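The Grønli Interval

The unit was called Undasik, after the firm that built its arm, and it had been assigned to the kitchenette because the kitchenette was the only place in the building where things were put down without a plan. The method required this. A laboratory bench had been used in January and had produced clean results which meant nothing.

The protocol was written on one sheet. The unit would look over the room, choose an object, approach it, and state a confidence before touching anything. The interval between the statement and the first contact was the measurement. Everything else went into a log that was kept and seldom read. 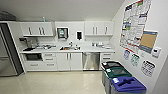
I was the observer on the second series. My duties were to sit out of the way, to press a key at contact, and to say nothing. There were 500 trials in the series. The interval depended on the object, as the model from Cuniston had predicted. Familiar objects gave a short interval and strange ones a long interval, and the points lay close to the line.

By trial 11 I had stopped looking at the line. By the time the light in the corridor went over to its night setting I was pressing the key without much thought.

Then the interval went wrong. The object was a black plastic panel with rounded corners and a screw at each of its two far corners. The unit gave its confidence at once, and the figure was high. It lowered the wrist and stopped. The model allowed 3 seconds. I watched the counter pass that, and then pass a minute.

There is a rule for a stall. The observer waits, notes the time, and ends the trial from the keyboard. I noted the time. I had the other hand over the key, and I found that I was looking at the panel as well, at the small yellow glint in the nearer screw, and trying to decide what the wrist was waiting for.
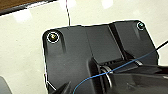 Result

The trial was entered as an outlier and removed. Grønli, where the data were reduced, asked for the reason, and the form had space for a single word. I wrote "hesitation". It came back with a request for a permitted term, and I changed it to "delay".

The fit improved. The paper gave the method in full and the interval was named after the office that had calculated it. A copy was sent to Flullutport for the archive, dated October 1, 2019.

My own log has one further line for that trial, which the form did not ask for. It gives the time between the unit's stopping and my pressing the key. I had no model for it, and I have not worked one out.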